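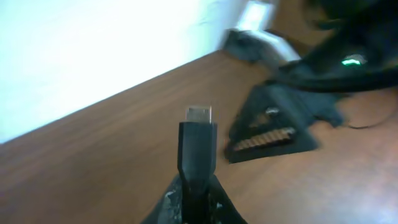 3.2 Hull contrast and bearing estimates

The reports of harbor pilots are the main source for how well a hull could be seen at short range, but they seldom separate the color of the hull from its brightness. For the present study the two were coded as different variables. Brightness contrast was taken as the difference between the hull and whatever lay directly behind it, whether water, shore or sky. A small bright part on a dark body draws the eye well before the body's outline is read, as with the silver metal tip on a black cable plug, and pilots describe white deckhouses on dark hulls in much the same way. In such entries the deckhouse was sighted first and the bearing was judged from it alone. Where the deckhouse stood well aft, the bow was placed too far back.

The Bakard logs contain 2535 sightings, of which 488 include both an estimated bearing and a later correction. Only these were used. Entries made after dark were kept if the reporting vessel was under way and her lights were described. Grīnberga's coding sheet was followed without change, except that fog and heavy rain were merged into one class. The range limit was set at 1000 yards, beyond which the pilots tended to report a vessel by name and give no remark on her appearance.

Curved paint bands raise a separate problem. A band that sweeps up from the waterline toward the stern can be taken for the line of the hull itself, and the eye then follows the band where it should follow the rail. The effect depends on how far the curve runs without a break and on how strongly it stands out from the surface behind it (Figure 2).

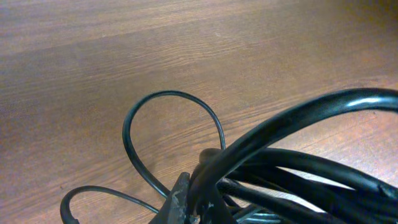
Figure 2. Black cables on a wooden tabletop, the thickest curving upward and to the right.

Logs from the Zula crossing mention bands of this kind in plain terms, usually as "the stripe." The Brurton logs do not mention them, although the same vessels called at both ports. Jankauskaitė treats this gap as a difference in reporting habit, and that reading is adopted in Section 4. Sightings from the two ports were therefore not pooled when band shape was tested.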